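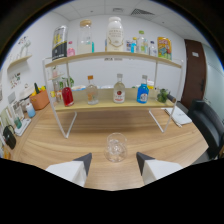 3.2 Shelf arrangement

The display unit used in the Plonditz room has two light wooden shelves on thin white metal rods. Bottles, jars and cans stand mainly on the upper shelf. The lower shelf holds coloured glass bottles and a little greenery. Labels were left on, as the Gil scheme sorts by closure and body material and ignores brand.
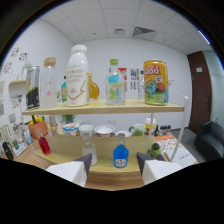 Figure 2. The two-tier unit, with a blue glass bottle on the lower shelf.

Clear glass proved the hardest class to assign. Of 80 placements coded under the Inus protocol, 24 were disputed between coders, and most of the disputes concerned clear bodies standing in front of other clear bodies. Opaque white plastic was coded the same way by both coders in every case. 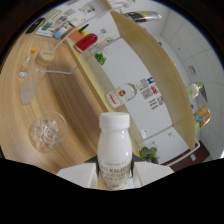
2 min read

Items on the table below the shelf were coded separately. A glass bowl was entered as an open vessel whether or not it held anything - contents were recorded in a second column. Wood-capped jars were entered under glass, with the cap noted as a mixed closure. 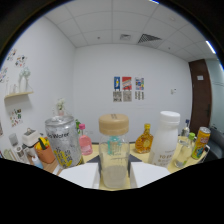

3.3 Colour and height

Height was scored by rank within a shelf. The foil-like canister and the jar with the wooden lid were both placed in the tall group, and the small maple-leaf bottle in the short group. Colour followed the Zernside chart, with amber kept apart from yellow.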